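Chapter 9
Drying, Stacking and Putting Away

In this chapter you will learn
how a drying rack holds different shapes of dishes
why a cutting board needs more care than a plate
how to plan a small work surface so that clean things stay clean
the words used for the parts of common kitchen objects

Words to know: air-drying, drain, grain, peg, rail, rim, well (of a plate)

9.1 The job after the washing

Many people believe that the work is finished when the last dish is out of the water. In Chapter 8 we washed a full set of dishes for one person and rinsed them. Now these dishes are standing beside the sink and they are still wet. If we put them in the cupboard in this condition, the water stays between them, and after a day the cupboard has a smell. A wet wooden board, when it is closed in a drawer, can also get dark spots which do not go away with washing.

When I was teaching my first course in household skills at the Alhassan center, I asked the students to show me how they dry dishes at home. There were 18 students in the room and I saw almost as many methods. Some used one towel for everything, also for the hands. Some put the cups upside down directly on the table, where the steam could not escape. One student leaned all his plates against the window, and he told me he had done so for nine years without any broken plate. I could not argue with him very much, but I do not recommend it to you.

The objects in this chapter are the ordinary ones: a mug, a bowl, a plate, a tray, a cutting board and a wooden rack with pegs. You do not need to buy anything. If your kitchen has other things, use those, and change the exercises a little.

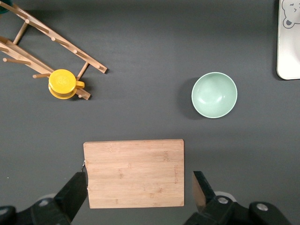
A rack of this type has two kinds of parts. The long flat pieces are called rails. The short round sticks are called pegs, and they are placed along the rails at regular distances. When the rack stands upright, a plate goes between two pegs and rests on its edge, so the water can run down and the air can reach both sides. The distance between the pegs decides what the rack can hold. A thin plate fits easily. A deep bowl often does not fit, and we should not push it in by force.

Before you load the rack, look at how it is standing. A rack which is lying on its side may carry a mug for a moment, but this is not a good place for drying, as the mug can roll when somebody touches the table. Set the rack up first and test it with one hand. Then load it from the back to the front.

Mugs are a small difficulty. They have a handle, and the handle wants to turn to one side. Put the mug with the opening down and a little tilted, with the handle toward you. In this way you can take it later without touching the rim, which is the part that goes to the mouth.

Practice 9.1
Take your own rack, or borrow one. Load it with two plates and one mug. Move the table gently with your hand. If something slides, change its place and try again. Write in your notebook which arrangement was the most steady.

9.2 Planning the surface

Not every object goes on the rack. The larger things must wait on the table, and for this reason the table also needs a plan. I use a simple rule which I learned from my colleague Iddrisu Aryee, who managed the kitchen at the Nurkport boarding house and prepared 126 breakfasts each morning. His rule was that each object should have its own ground. He meant that you should be able to lift any one thing without moving another.

In a small kitchen this is hard, but it is possible to come close to it. Keep the cutting board away from the bowls. Leave some free surface in the middle, where your hands will work. If you use a tray, let it be the place for things which are ready to be served, and do not put wet spoons on it "only for a minute".
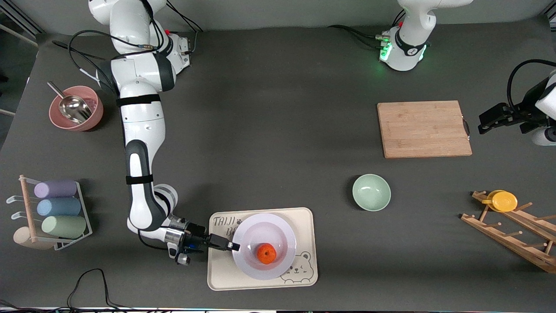 Photo: Drilel / Fidateo picture collection

The plate on its tray, with one small mandarin in the middle, is a good model for us. The tray marks the place, the plate sits on the tray, and the fruit lies in the well, the lower part inside the wide rim. The bowl has its own piece of table, and so does the cutting board. For a light breakfast or a snack at 4 in the afternoon you can do the same, and afterward everything can be carried back in one trip if the tray is large enough.

Please remember that food comes to the table only after the drying is finished. A fruit with a peel is not much disturbed by a few drops of water, but bread or a biscuit on a wet plate is soon spoiled.

9.3 The cutting board

Bamboo boards are common today. They are light and quite hard, and on many of them you can see the grain, that is, the long strips of the material lying next to each other. Water enters along these strips more easily than through a glazed plate – a fact that many owners discover too late.

Wash the board on both sides, even when you used only one. If one side gets wet and the other stays dry, the board can bend. Wipe it with a clean towel, then let it stand on its long edge. Some boards have a loop or a small handle at one end, and then you can also hang them. Do not leave the board flat on the table for the whole night while it is wet. In July, when the air in my region is heavy, I give it twice the usual time.

Never dry a board on a heater or in an oven. The strips may separate, and after this the board cannot be used for food.

Practice 9.2
Wash and dry a wooden or bamboo board in the way described. Touch both sides every hour and note when each side feels dry. Compare your notes with a classmate who used a plastic board.

In the next section we will put the dry dishes into the cupboard, beginning with the bowls.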